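Visit to the Skellport test kitchen, Friday, September 25, 2026

The arm works at a speckled grey counter, with the milk carton standing beside a black mug rack. 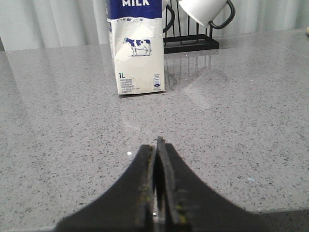

The fault

Mutalen logged 29 stalled grasps in 1,000 cycles in May. In each, the fingers stopped short of the carton and the controller reported a completed grip. The lift then ran with nothing held.

Yüksel traced the error to the width reading, which drifted by 2 mm after a warm restart.

The remedy

The Brorkham controller now checks finger force before any lift – below 10 N, the arm stops and waits for a manual reset. The drift itself is still open.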